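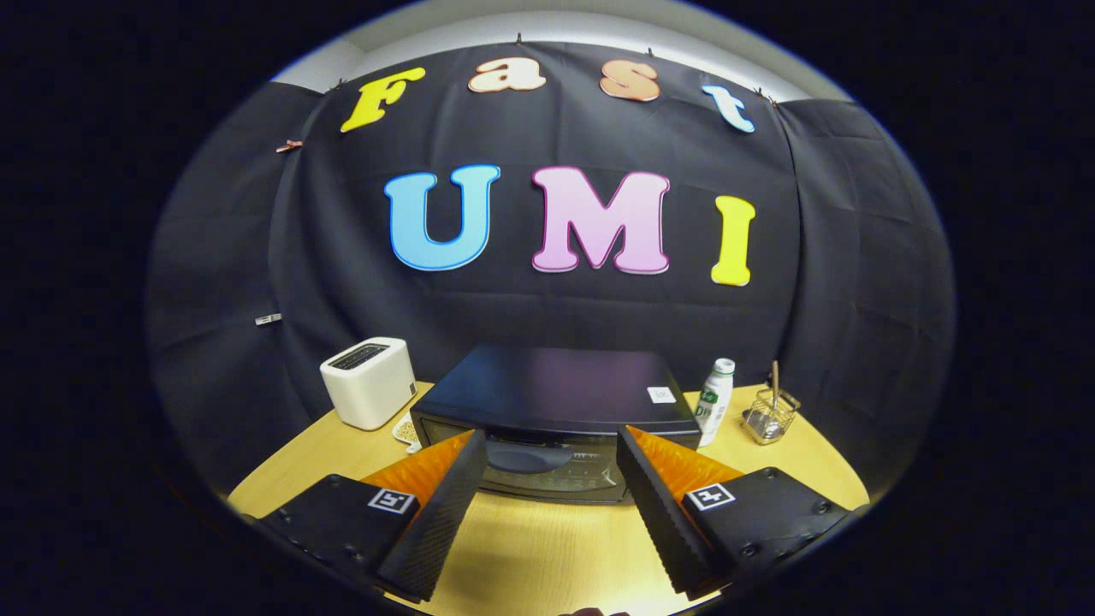

How do I keep a fabric backdrop from sagging when I pin foam letters to it?

Put the weight of the letters on something other than the cloth. Run two lengths of clear fishing line down from the top edge, tape the backs of the letters to the line, and let the pins along the top carry the load.

Posted by dremik_crafts

I should add a bit more, because I have hung a good many of these for school fairs and birthday tables here in Ornthorpe and I've made every mistake going! Foam letters weigh next to nothing on their own, but seven or eight of them on one piece of cloth will pull it forward by the end of an afternoon, especially the thick kind. I put a pin every hand's width along the top, and closer together right over the lettering. If you like the word to curve, lay it out on the floor first and take a picture on your phone, then copy from that – it saves an awful lot of going up and down the stepladder.

Wrinkles are another matter. I used to iron the whole cloth, which took forever, and then it creased again in the car. Now I hang it the evening before and go over it with a steamer, and whatever folds are left I live with. Black is forgiving that way, though it does show lint, so keep a roller handy.

tralano_tables

Pins worked fine for me. Just use more.

Chuang Street Mom

Lovely answer up top, and I only want to mention the wall, since we rent and I learned this one the hard way. Push pins left a row of little holes in our plaster that I was filling for most of September. These days I clip the cloth to a curtain rod on two stands, and it has held up through a bake sale with 200 people wandering past and brushing against it. Small binder clips are nice too, if you can get them in a color close to the fabric.

One more thing – if your table has a toaster or anything else that heats up on it, pull the table well forward so the cloth hangs clear behind, and check again once people start leaning on things. Good luck with your display, and do come back and tell us how it went!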